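Stovura Makerspace: Shared Workshop Walk-Round
Inspection date: 2026-10-22
Checked by: Negin Fallahi
Area: Golestani wing, ground floor and mezzanine

Overall: pass, with two items to fix. I had a great time on this one. The place has come a long way since July!

1. Exits and walkways
Main door opens fully: OK
Side door opens fully: OK, and the new push bar is lovely, you can work it with an elbow.
Aisles clear to 30 inches: FIX. Lumber offcuts are creeping out from under the rack by the band saw again. Please trim the pile or bring a bin over.
Exit signs lit: OK

2. Fire
Extinguishers charged and tagged: OK, all 7
Extinguisher by the paint cabinet reachable: OK (thank you to whoever moved the stools)
Oily rag can has a lid that closes: OK. Empty it every evening, even if there's only one rag in it.
Smoke alarm test: OK, very loud, sorry to the sewing group.

3. Electrical
Cords free of cuts and tape: FIX. One extension cord on the mezzanine has tape near the plug. I've tagged it out. Don't patch it, just replace it.
Breaker panel clear and labeled: OK, and the labels are now typed!
No power strips plugged into power strips: OK
Space heaters: none found, hooray

4. Machines
Guards on and tight: OK
Stop buttons tested: OK on every machine, including the Firnora lathe that gave us trouble last time
Dust collector bag: half full, OK. Change it before the weekend classes.
Push sticks hanging where people can see them: OK
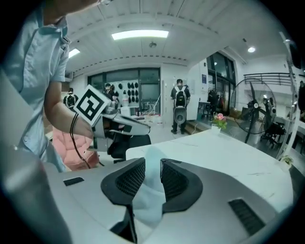

5. First aid and cleanup
Eyewash runs clear: OK. Keep flushing it weekly and write it on the card.
First aid kit stocked: OK, though we're getting low on the big bandages. I'll add them to the Steltis order.
Gloves in all sizes: OK, 194 pairs on the shelf, so we're set for a good while
Spill kit sealed: OK
Sinks and soap: OK

6. Paperwork
Sign-in sheet in use: OK, and much easier to read than it used to be
Safety data sheets in the red binder: OK. The page for the new wood glue still needs a hole punch.
Emergency numbers posted by both doors: OK

To do before the next walk-round
Clear the offcuts: wood shop leads
Replace the mezzanine cord: Negin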